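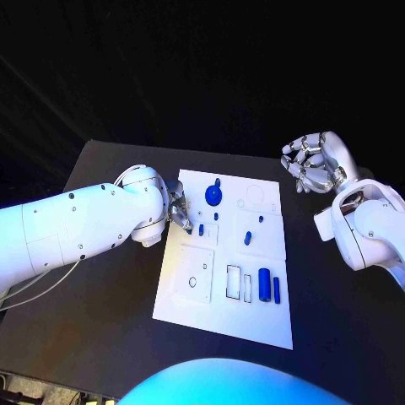
Assembly board

An assembly board, also called a task board or insertion board, is a flat panel used for practicing and measuring the placing of small parts. Its surface carries raised plates, cut-outs and printed outlines, along with a set of loose pieces such as pegs and gears. Each piece has a matching position, and the work consists of picking a piece up, bringing it to its position and seating it.

Assembly boards are related to the form boards and pegboards used in classrooms and hand therapy. They differ from those mainly in the choice of parts, which are closer to what is found in light manufacturing. The term is also used in the cable trade for a large panel on which wiring is laid out, a separate subject.

Layout

Most boards are rectangular and small enough to be worked from one side of a table. The panel is usually a single pale color and the parts a single strong one, with white and blue a common pairing. Outlines are drawn in thin black line where a position has no raised edge of its own. A large circle with a smaller one beside it is a frequent arrangement on boards that include round parts.

The layout is generally fixed. Some makers supply the plates separately so that they can be moved, but results from a rearranged board cannot be compared with those from the original, and users who keep long records tend to leave the plates alone.

There is no agreed size. The Galier pattern, the one most often copied, has a short side of 249 millimeters. The Costigan pattern is larger and has more space between positions, which suits beginners and people with limited finger movement.

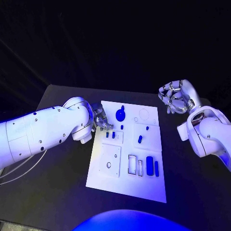 Parts

Pegs are the simplest parts. They may be round, square or many-sided, and they stand upright once seated. Round pegs can go in at any rotation. Square pegs have to be turned to match the hole, and are normally introduced later for that reason.

Gears are harder to place. A gear must be lowered over its post and, where a second gear is already in position, turned slightly until the teeth meet. Pressing down before the teeth are lined up tends to tilt the gear, and it then has to be lifted and started again. Gears with a knob on top are sold as an easier version, the knob giving the fingers something to hold.

Flat shapes are set into shallow cut-outs. They lie nearly level with the plate when seated, and taking them out again can be more awkward than putting them in. Later Galier boards have a small notch beside each cut-out so that a fingertip can get under the edge.

Fit

The gap between a part and its hole is known as the clearance. A wide clearance lets the part drop in with little care, while a narrow one requires it to be held straight. Many sets include the same peg in 2 clearances, marked on the underside.

Printed parts vary more than molded ones. Wear also changes the fit over time, and pegs that have been handled a great deal become noticeably easier to insert. Zsófia Szabó recommended in her handbook for the Pruvden workshops that pegs be replaced as a full set, never singly.

Use

A session begins with the parts in their starting places, either on the board itself or on the table beside it. The order of placing may be set in advance or left open. Where the order is set, pegs usually come first and gears after them, and flat shapes are left to the end. 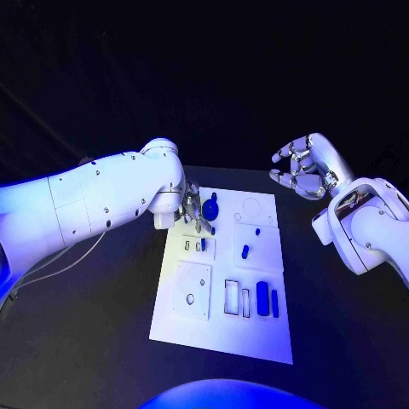 Timing, where it is used, runs from the first touch of a part to the release of the last one. A dropped part is normally picked up and placed without stopping the clock. If it falls off the table, the attempt is started over. Under the Wetach rules a part counts as seated when it stays in position after the hand has moved clear, and a leaning peg does not count.

Boards are worked with one hand or two. In two-handed work the second hand may steady the panel or hold the next part ready. One-handed work is easier if the panel is kept from sliding, for which a thin rubber mat is usually enough.

Care

Panels are wiped with a damp cloth. Solvents can lift printed outlines. Pegs and gears are stored apart from the panel, in a bag or shallow tray, as parts left seated under weight may bend their posts.

See also

Form board
Pegboard
Shape sorter
Hand tool practice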